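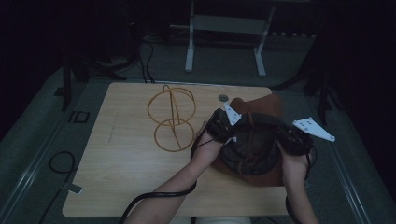 Tollow Hand Skills Team

Hello! I'm Noemí Barrera, and I look after the bench where we teach robots to handle ordinary stuff. There are 14 of us at Tollow, and most days you'll find one of us with a gripper in each hand, picking things up and putting them down again (it's more fun than it sounds). Hats are our favourite at the moment. They're floppy, they fold in on themselves and every one behaves a bit differently.

Our first open day was in March and we had 187 visitors through the door!
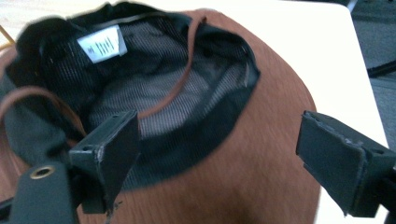

Gumaro Maldonado ran the demonstrations and let people have a go themselves, and by teatime he'd lost his voice completely. Dulce Ochoa had the slides, which hardly got a look-in once the grippers came out.

We'd love to do it again. School groups and local firms are very welcome, just ask for Dulce or me at the Zamudio building and we'll find you a slot. 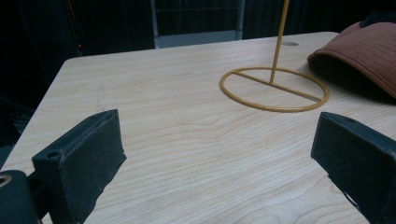 Brown cap and yellow stand on the demo table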